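The Board That Was Never Where the Arm Thought It Was

December 20, 2018

For most of April, the kitchen arm at Claselden kept stopping at the same job. It was told to go down to a cutting board, close its fingers on the rim and lift. Some runs were fine. In others the fingers closed a little short, the arm pressed on, and the safety stop cut in with a flat click and a line in the log.

The project is called Ornus. It is a small effort, and its aim is modest: an arm on a home counter that can fetch, move and put back ordinary things. The trial used a real kitchen counter with everything left on it, and that turned out to matter.

The log for the month holds 1452 attempts. The first person to read through it blamed the gripper. The fingers were swapped, the cables were checked and the stops went on. Then the blame moved to the software, which was rolled back by two versions. The stops went on after that too.

What the log did show, once it was sorted by time instead of by error, was a drift. Early in a session the arm was close to where it believed it was. After 60 minutes it could be off by up to 4 millimeters. On an open table that would pass unnoticed. A board with a thin raised rim is less forgiving, and so is a counter with a faucet and a toaster oven on it.

The cause was a mounting clamp under the base. It had been tightened by hand when the arm was moved, and the step for the torque wrench was missing from the setup sheet. Each reach loosened it a hair. The calibration was run once, at the start of the day, and nothing in the program asked for it again.
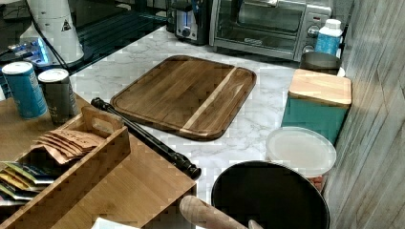
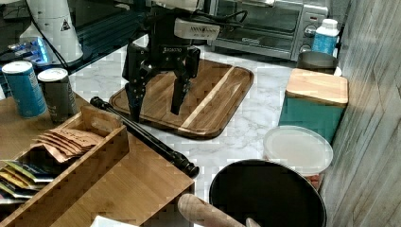
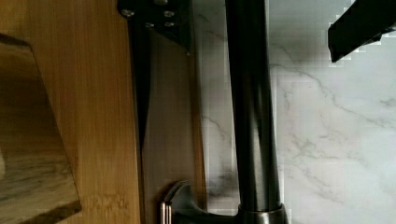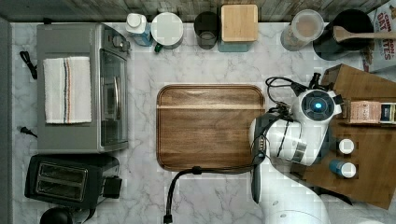

The counter and the arm at Claselden.

The fix took an afternoon. The clamp was replaced with one from Majumder that locks with a pin, and the setup sheet now has a line for the wrench with a box to initial. Calibration runs every 20 cycles, which slows the work and annoys the people running it.

The safety stop did its job each time. The team is less pleased with how it was treated. After the first week, a stop was something to clear, and the person on shift would press reset and carry on – often without writing down what the arm had been reaching for. Those missing notes cost more time than the clamp did.

Under the new rule, a second stop on the same task ends the session until the base has been checked. Zekura, the lab that shares the log format, has taken up the same rule for its own arms. The old clamp is in a drawer at Claselden with a paper tag on it.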